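Keeping old desktops in service at Kelirow

Kelirow maintains office computers for small employers in and near Tullumska. The workshop's service manager, who has run it from the start, spoke about which machines are worth keeping and how that decision gets made.

The firm currently has 717 desktops under contract. Most were bought used or are past their original warranty. "Age by itself tells me very little," the manager said. "I want to know what the machine does all day. A front desk computer running a calendar and a browser has a different life from one doing drawings."

Every unit has a record in Jurčo, the inventory program the workshop adopted when its spreadsheet became too slow to open. The record lists processor, memory, storage, power supply rating and the last service month.
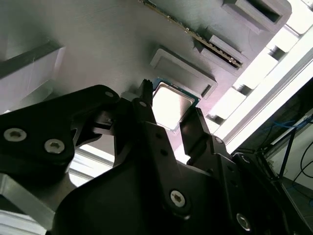 Storage is checked first. A machine that still has a spinning disk gets a solid-state drive before anything else is considered. Memory comes second, and processor swaps a distant third. "People ask for a faster processor and what they need is eight more gigabytes," the manager said. "I look at memory use at ten in the morning, when everything is open. If it's full, we stop there."

Processor changes are limited by the board. The workshop confirms the socket, the firmware version and the cooling capacity, then cleans off the old thermal compound and applies new. Each changed unit runs under load for 40 minutes, with temperatures logged.

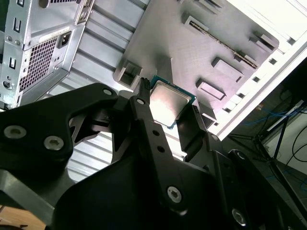
When a machine is retired

The cutoff is financial. If parts and labor would exceed half the price of a comparable refurbished unit, the contract calls for replacement. Operating system support is the other limit, and the one customers argue with most. "They say it works fine. It does work fine. It also stops getting security updates in October, and I can't sign off on that." 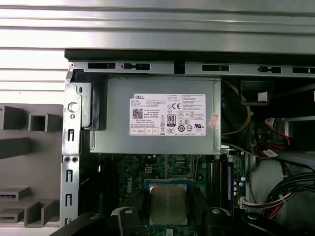
Power supplies are tested on the bench and kept if the voltages hold within tolerance. Many desktops use a proprietary connector, so a good spare has to be matched by part number. The shelf holds 336 tested spares of all types, sorted by connector and then by rating.

Drives are wiped and the serial numbers recorded before anything leaves the building. Scrap goes to Irance, a recycler that takes loads of up to 500 kilograms and returns a weight certificate for each one.

Asked what customers could do themselves, the manager mentioned dust filters and floor placement. "Get it off the carpet. Put it on a shelf, even a low one. Then leave the side panel on, please."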